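Notebook - bench cell, December, started 7:40 a.m.

Back on the two-arm cell after Halyna's message that the left gripper was closing late. I half expected a dead motor, but no, it was the linkage screws again! Two of them had backed out far enough that I could wiggle the fingertip by hand. Cleaned the threads, put a drop of the blue stuff on each and ran 24 open/close cycles at low speed. No lag on any of them, so I'm calling that one fixed for now.

While I was in there I went over the cables (my favorite job, as everyone knows). The loop by the left camera needs enough slack for a full wrist roll, and if you pull it tight to look neat it tugs on the connector. Please leave it floppy - I mean it, Bohdan.
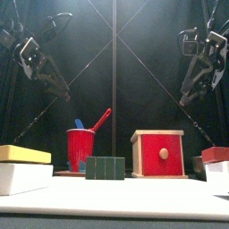
Both arms parked over the table, left and right wrist cameras in place, cup and knobbed wooden box left off the height check.

Cycle counter reads 657 since the last fingertip change. We swap at 2000, so plenty to go, though I'd like spares on the shelf before then. Pasichnyk still hasn't answered about the order.

Still to do: redo the camera calibration on the right side, and check the wire bracing behind the arms. I put a wrench on one turnbuckle and got a quarter turn out of it, which I don't love. Will do the other one after lunch with Lev holding the post.

Comments

Bohdan Romaniuk: Fine, floppy it is. Which thread locker, the medium?

Marichka Lysenko: Medium, it's in the top tray. I can chase Pasichnyk tomorrow.

Lev Ostapchuk: Free after 1:30, bring the long wrench.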